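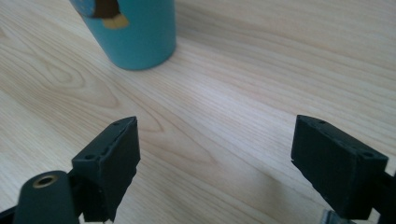
3.2 Where the cup gets put down

Cups are the most moved objects in any kitchen, and we were delighted to find how much of a person's habit can be read from where one is left standing. Plates go to places at the table and stay there. A cup wanders. It is picked up, sipped from, set down a little farther off, and then picked up again from wherever it ended up. Figure 3 shows a teal cup with a printed design, standing on pale wood with a good deal of bare tabletop on the near side of it, and the grain makes a handy guide for the eye when two positions are compared. We had planned to tape a grid onto the table at Prendley and dropped the idea within a morning. Tape changes where people put things! They either aim for the squares or avoid them, and both spoil the record.

Search this site Go Advanced search

Our diary keepers wrote down 500 set-downs over the September sessions, and 126 of these fell within a hand's width of the table edge. That is a wonderful number to have, since Tunstall's earlier notes from the Kershaw kitchen had led us to expect hardly any. Near-edge set-downs came mostly in the first minutes after sitting, when the table was still clear and there was no reason to reach. Later in a meal, cups moved inward as plates were taken away. Štěpánek suggests that people treat the middle of the table as shared ground and wait for it to open up — a reading we like very much, though the diaries alone cannot settle it.

Figure 3. Cup on the table, and teal object between the fingers.

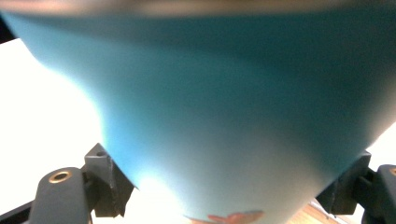 Grip matters here as well. A cup without a handle in use is held around the body, and a person holding it that way needs clear space on both sides before letting go. Keepers who reported a body grip left wider gaps to the next object than keepers who used a handle, and they did so even on a nearly bare table. The same people, handed a mug with a large handle on the Sunday session, kept leaving the wide gap for the first two or three set-downs and then gave it up. We find this one of the most charming results in the whole study. The hand seems to carry on with its old manners for a short while after the object has changed.

Printed cups raised a further point. Several keepers wrote that they turned the design toward themselves before drinking, and a few turned it back again for the person opposite. The Grundach form had no line for this, so the remarks sit in the margins and we have not tried to score them. The revised form, now in use at Murnetness, has a box for it. Early returns are too thin to report, but the margins are already filling up with new things we forgot to ask.

Last updated: September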